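Zandutent Puzzle Sheet Maker — Setup, Section 2: Printing a Word Search

1. Open Uditz and choose a theme. April showers is the default, whatever the month.

2. Type your word list. Leave out hyphens.

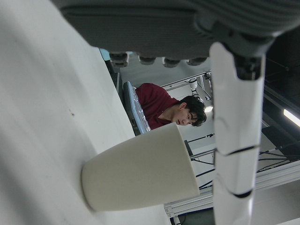
3. Set the grid size and click Fill. Words over the limit are dropped quietly — check the list before 116 children do it for you.

Note: Diagonals are off for ages six and under.
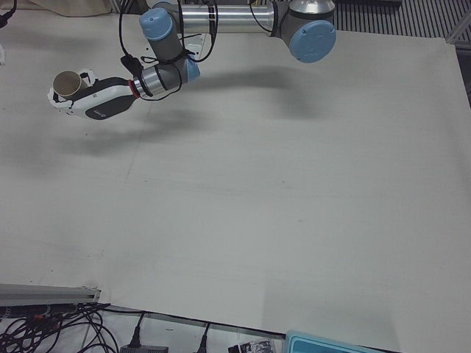 Fig. 2. Robot arm over a light gray work surface.

Caution: The answer key prints on the back by default. Untick "Key."
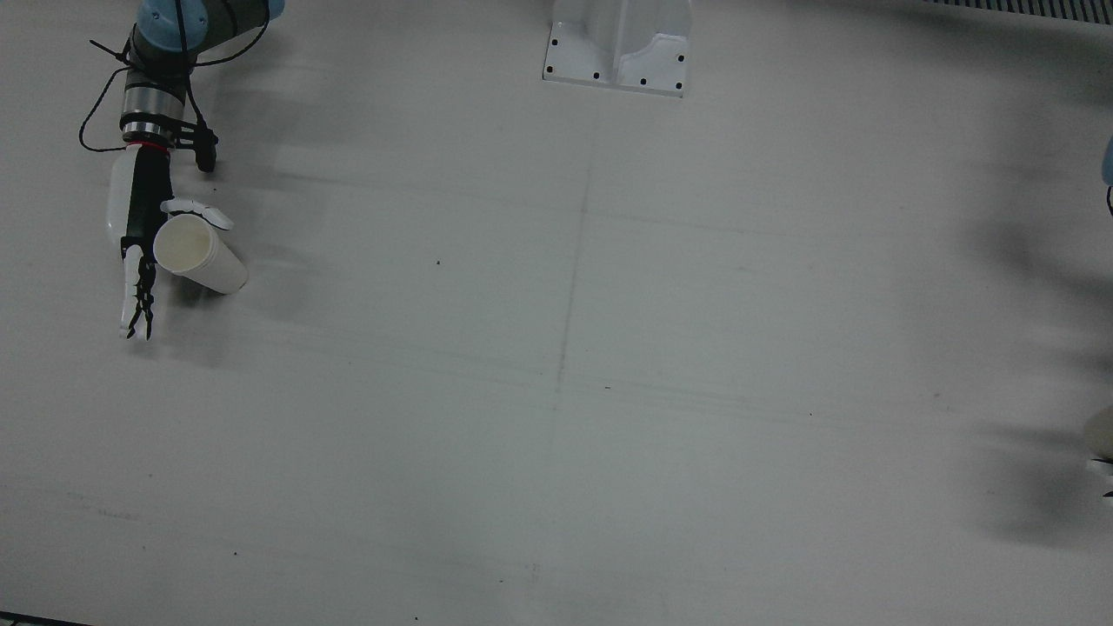 2 min read

4. Click Print.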